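Walking the Stillthorpe plaza: your questions, my answers

Last updated 25th September

417 shares · 18 comments

I get a lot of messages about my lunchtime loop across the big plaza by the Skoment offices, so I finally put the usual ones in one place. I walk it most workdays, in sneakers, with a coffee if I'm being good to myself.

Is it really as big as people say?

Yes! The first time I came up from the Bilto parking lot I stopped and laughed. It's one huge stretch of flat gray slabs with the stairs off to one side and a long, pale office building at the far end, and you keep walking and the building keeps staying where it is. Give yourself more time than you think if you have an appointment over there. 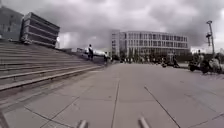
Marisol wrote in to say it's a whole lot bigger in the wind, and that I should tell people to bring a jacket even in May. She's right, and I'm telling you. I left mine in the car once and spent the whole walk with my hands up my sleeves.

Can I bring a stroller?

On the flat part, sure. The slabs are large, so you only get that little bump at the joints (my nephew used to fall asleep to it). The stairs are another story. They're wide and long, and I wouldn't want to haul a loaded stroller up them by myself. I've done it with my sister on the other end and we had to stop twice and have words.

Are the steps hard on the knees?

Mine are not great knees, and I manage. The steps are shallow, so it's more of a long, slow climb than a steep one. I go up at an angle, which looks silly and feels much better. Coming down I take my time and let the people in a hurry go around me.

Where should I meet a friend?

Please don't just say "at the stairs." I made that mistake and my friend and I stood at opposite ends of the same flight, texting each other "I'm here." Say top or bottom! I like the top, because you can look out over all that paving and spot whoever you're waiting for long before they spot you.

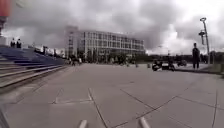
If you pick the bottom, choose one end and stick to it. And put your phone on loud, because you won't hear it buzzing in a coat pocket out there.

Is there anywhere to eat?

Baumgart, the little sandwich place one street over, is where I go. Get there before noon or plan on a line. The egg salad is very good and the soup is just okay, sorry.

Is it worth going on a cloudy day?

I think so, and I might even like it better. There's so much sky over the plaza that a bunch of heavy clouds gives you something to look at the whole way across. In full sun I forget my hat every single time and come back pink.

How long is your loop?

Two times across and 2 times up the stairs, and then I'm back at my desk with crumbs on my shirt.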